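Buying an arm for the bench: questions we keep getting. Last touched in March, prices move so check.

**What does a starter setup cost?**
Ours came to 3,154 for the Onberg arm with base plate and cable set. Gripper seperate. Spare finger pads, 755 for the big pack. Get the small pack first.

**Onberg or Flaris?**
Either. Flaris has more reach, longer wait. Ask both for a written lead time.

**Do we need a special table?**
No. Flat, white, matte. Skip glossy tops, glare costs you days of camera tuning.

**What about objects to practice on?**
Cheap stuff. A plain bowl and something small and brown next to it will do for a first pick task. Don't budget a line for this, raid a kitchen. 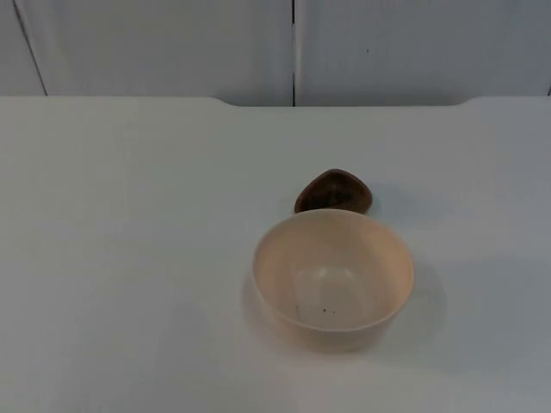 Halász wrote in to say the table and props were never the problem, it was the service contract, and that we should of put it first. Fair. So:

**Service contract?**
Read what it leaves out. Trura's covers joints and controller for two years, not cables, not the gripper. Ask who pays shipping.

**How long from order to first run?**
Almost 5 weeks for us. Wiring and the safety sign-off ate most of it.

**Can we lease?**
Yes, if the project is short. Get the buyout price up front, in writing.

**Used arms?**
Ask for the hour count and the error log. No log, walk away.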